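Pesquisar produtos Buscar Limpar

Inlow Stametti – kit de teleoperação e ensino manual para braço com garra de dois dedos

Ref. 2321. Pronta entrega a partir de June/junho, ver com a gente antes.

Para quem precisa mostrar a tarefa ao robô e não quer escrever trajetória ponto a ponto. Duas formas de ensinar: pegar o braço com a mão e levar, ou ficar na bancada com o comando remoto. Mesma gravação, mesmo formato de arquivo. Dá pra trocar de um modo pro outro no meio da sessão.

O que vem na caixa
Comando remoto com gatilho proporcional (abre e fecha a garra)
Punho de arraste para ensino manual
Cabo de 39 cm e base de mesa
Licença do simulador Drallerberg, um posto

O simulador vem com as mesmas tarefas de mesa: caneca, prato, objetos soltos. Treine o operador ali primeiro, sai mais barato que quebrar louça. A vista do punho é a que mais se usa, o operador fecha os dedos olhando por ela.
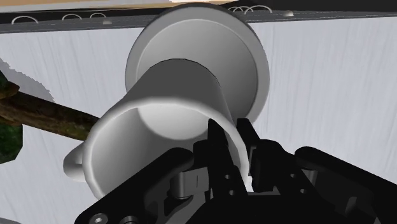

Simulador, vista do punho: parede da caneca entre os dois dedos, prato atrás.

Pegar pela borda é a primeira lição do manual, um dedo por dentro e outro por fora. Entrar devagar, alinhar, só depois gatilho. Quem vem de joystick comum costuma apertar cedo demais. Hạnh Lâm montou o roteiro de 53 exercícios, vai em PDF junto com a licença. A tradução pro portugues é nossa, se achar erro avisa.

Gravação
Até 500 demonstrações por projeto na licença básica. Botão de descarte no próprio comando: errou, apaga, repete. Posição das juntas, abertura da garra e vídeo do punho saem sincronizados.

Não acompanha: braço, garra, computador. Suporte de parede vendido separado (linha Hồ).

Dúvida técnica: Uyên Doãn, atende de manhã. Quarta não tem suporte por telefone, só e-mail. Demonstração na loja com hora marcada, leve seu própio objeto se quiser testar a pega. Orçamento para mais de um posto, pedir a parte.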